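Two Hands, One Table: a long look at the Petoncombe handheld gripper kit and the method behind it

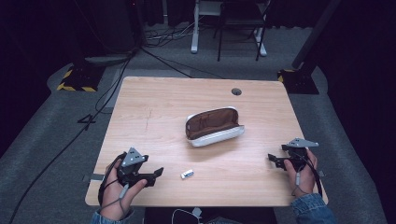 Can you train a robot arm on household tasks without having the arm in the room? For the short, tidy jobs I tried, you can, provided you are patient about how you record them and don't mind throwing a fair number of recordings away.

I have been living with the Petoncombe pair for most of the summer, and I've grown fonder of them than I expected to. The idea comes from a paper by Yen-ting Yuen and Arvo Kallio. You hold one gripper in each hand, do the chore yourself, and the motion of the jaws becomes the lesson the robot learns from later. No joystick, no leader arm bolted to a bench, no waiting while a slow machine copies you. Anyone who has spent an afternoon steering two arms by remote will understand why I was so excited to open the box!

My main test was putting a USB flash drive into a zippered pencil case. It sounds like nothing (my sister laughed out loud when I told her), but it's a lovely little problem. The drive is small and lies flat, so the jaws have to come in low, and the case is soft, so the other hand really ought to steady it or hold the mouth open. Yuen and Kallio say in the paper that two-handed tasks with one soft object are where their method does best, and I wanted to see that for myself.

I recorded 800 demonstrations over several weeks, with a good deal of help from Nelly Pacheco, who has far steadier wrists than I do. We moved the case and the drive every time and turned the case to a new angle. Then we trained the policy with the paper's default settings and ran it on the two-arm station at Hendville for 100 trials. With all 800 demonstrations it finished 30 more of those trials than it did with our first, smaller batch, and most of the gain came from the left arm learning to wait. Early on it would let go of the case just as the drive arrived, over and over, and I'm afraid I talked to it quite sternly.

Now for the grumbles. The grips are comfortable for some 40 minutes, and after that I felt it in my thumbs. The cables want to be led back past your wrists before you start, so take a moment over that. The manual is thin on calibration, and I only got through it thanks to a very kind email from Arnaldo Bettencourt. I also wish the paper said more about discarded recordings. We dropped any where a jaw closed on air, and I'd love to know if the authors did the same.

If you already have arms and a table to work at, I'd say buy the pair and set aside a weekend for calibration. If you're only curious, read the paper first, especially the section on timing between the two hands. I'm starting on folded dishcloths next, and Nelly has already asked for a softer chair.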